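Bench Notes for Dialect Workers: Slips, Recorders, and Word Lists at Home

Most of the Vekier material was processed on kitchen tables and in one garage workshop in Flemutberg. The tips below cover the handling of slips, sound files, and notebooks outside an office. They assume you already have a transcription system and a basic word list. Revised in December.

Cutting and storing slips

Use card stock for headword slips and ordinary paper for example sentences. Mixed weights in the same drawer make the headwords easy to find by touch. Cut all slips to one size before writing on any of them. A guillotine cutter drifts after a thick stack, so cut no more than 19 sheets at a pass and check the corner with a square.

Write the form in pencil, the gloss in ink. Forms get revised; glosses usually do not. Put the speaker code in the upper right corner and leave the upper left free for the cognate set number, which will be assigned later and will change at least once.

Store slips on edge in a closed drawer. A shoebox works if it is packed tightly enough that slips do not lean. Slips that lean for a winter take a curve and will not feed through a scanner. If they have already curved, press them under a board for 2 days with a sheet of blotting paper on each side.

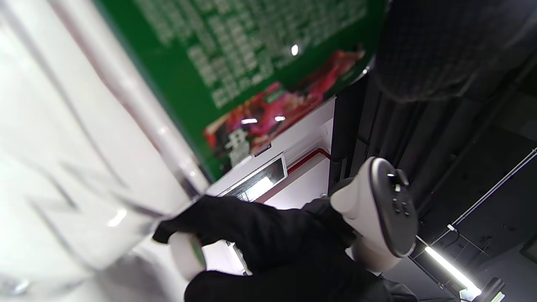
Labeling sound files

Name the file before the session, not during it. The order used for the Rarico valley recordings is language, village, speaker code, session, take. Use only lowercase letters, digits, and hyphens. Special characters for glottal stops and nasal vowels belong in the transcription and cause trouble in file names when a drive is moved between machines.

Say the label aloud at the start of the recording. If the file is renamed by accident, the spoken label recovers it. Leave a short silence after the label so that it can be trimmed without clipping the first word.

Keep 3 copies: the working drive, a second drive in another room, and one outside the house. Compare checksums when copying. A matching file size is not sufficient evidence that the copy is good.

Quieting a kitchen

A kitchen is a poor recording room, but speakers prefer it, and a comfortable speaker gives better data than a quiet closet does. Unplug the refrigerator for the length of the session and put your car keys inside it, so that you cannot drive away without plugging it back in. Stop any clock with a mechanical tick. Lay a folded bath towel under the microphone stand; hard tabletops pass every knock straight into the low frequencies, where it can be mistaken for a voiced onset.

Voiceless stops need particular care. With the microphone directly in front of the mouth, the aspiration burst overloads the capsule and the release cannot be measured. Move it to the corner of the mouth, a hand's width away. Visitación Calvo re-recorded the entire velar series for Jin after finding that the first set had been made head-on. 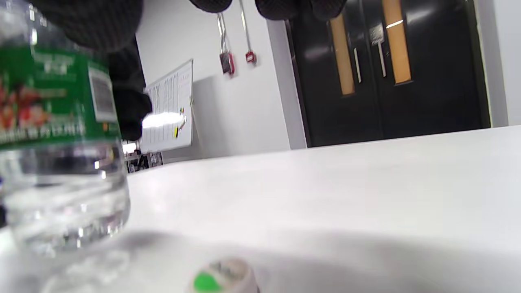

How many repetitions of each word should be recorded?

Record 5, and discard the first and last before measuring. The first repetition tends to be overcareful and the last has falling list intonation. The middle ones are usually consistent enough for vowel length and stop closure. For tone, put the word in a carrier sentence as well.

Sorting correspondence sets by hand

Software will align forms, but a first sort by hand finds borrowings faster. Clear a flat surface of at least a square yard. Put one dialect in each row and one gloss in each column. Start with body parts and low numerals. Leave out words for trade goods until the end.

Work one consonant position at a time. When a column shows an unexpected reflex, turn that slip face down and continue. Do not stop to explain it. After the whole position has been sorted, collect the face-down slips and look for a shared environment. In the upper Vekier villages, most of the face-down slips for initial *p turned out to stand before a rounded vowel, and the remainder were loans from Jin.

Lay slips in the evening only if they can stay there overnight. If not, photograph the rows with the set numbers readable, then pick up by column and clip each column separately. Rubber bands perish and leave a brown mark; use plastic-coated clips. 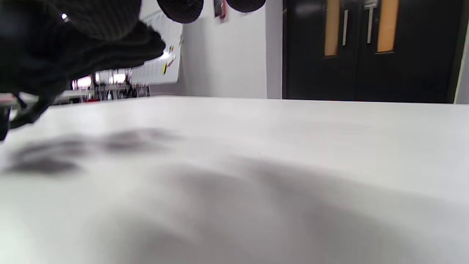

White tabletop, matte surface.

Repairing field notebooks

Loose leaves can be tipped back in with wheat paste. Apply a strip the width of a matchstick along the inner edge, set the leaf, and close the book on waxed paper. Do not use clear office tape. It yellows, the adhesive spreads, and diacritics under it become unreadable.

Faded pencil can often be read under light held low from one side. Transcribe what you see on a separate sheet and do not trace over the original. A retraced hook under a vowel cannot be told apart from one the first investigator wrote.

Number every page, blank ones included, before any repair is attempted.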